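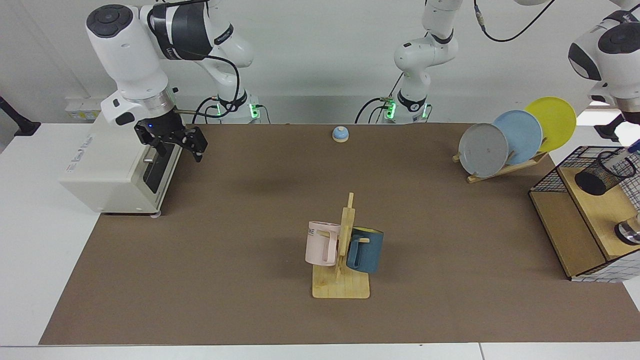

*Our pretend kitchen in the Targate shared workshop, with a gripper hovering by the cream oven.*

Hello! I'm helping to build a robot kitchen at our shared workshop, and I want to tell you how you get two robot arms to do things your own arms do without thinking. (Try picking up a mug now. Easy, wasn't it?)

A robot arm is a row of joints with a motor in each one. You have a shoulder, an elbow and a wrist, and so does a robot, more or less. At the end it has a gripper – two stiff fingers that open and close like a crab's claw. Our mug tree and plate rack give it plenty to practise on.

Pens are great practice too! Mugs have handles, but a pen is thin and rolls away if you so much as sneeze.

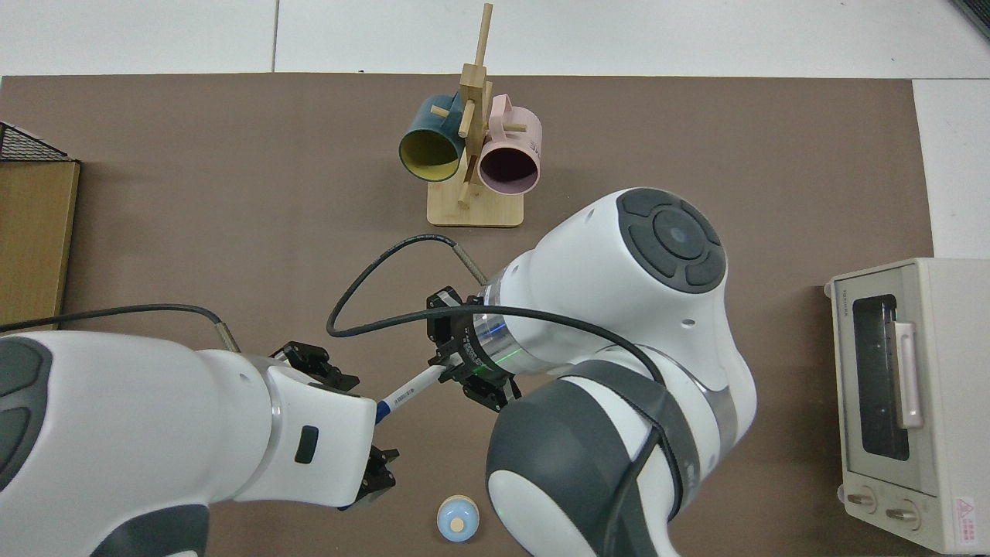
**TOPIC: TWO HANDS TOGETHER**

When two arms share one pen, each has to know where the other is. If they both pull, the pen pings across the room. So we move them slowly, a tiny bit at a time, and the computer remembers every position.

The arms can do separate jobs as well, one with a marker and the other with a plate.
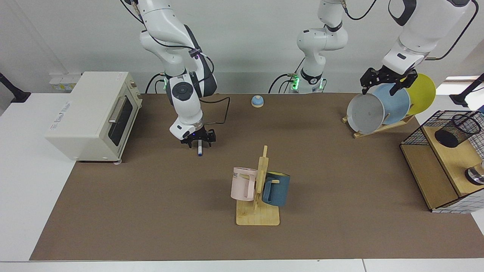 Ans Michiels thinks plates are harder than pens, and told me so twice: "Squeeze too hard and it might crack, squeeze too softly and it slides. You learnt that when you were two, and the robot has to learn it as well."

I still say pens are worse, but we've agreed to keep practising both. My favourite job is the bell. The arm holds a tool with a blue tip and presses it down on the blue dome. It has to aim for a very small spot!

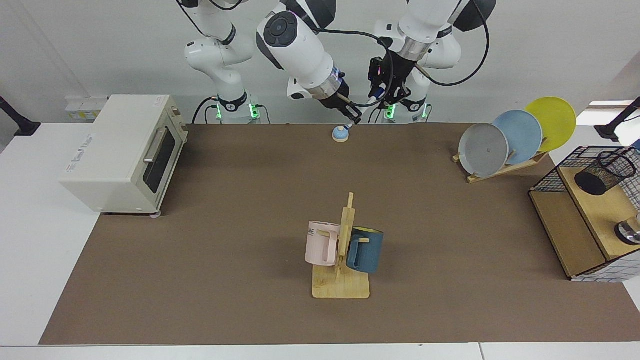

## Try being a robot

1. Put a bell or a plastic cup on a table.
2. Hold a pencil between two fingers, with your elbow stiff.
3. Shut your eyes and let a friend steer you: left, right, down a bit, stop!
4. Swap over and have another go.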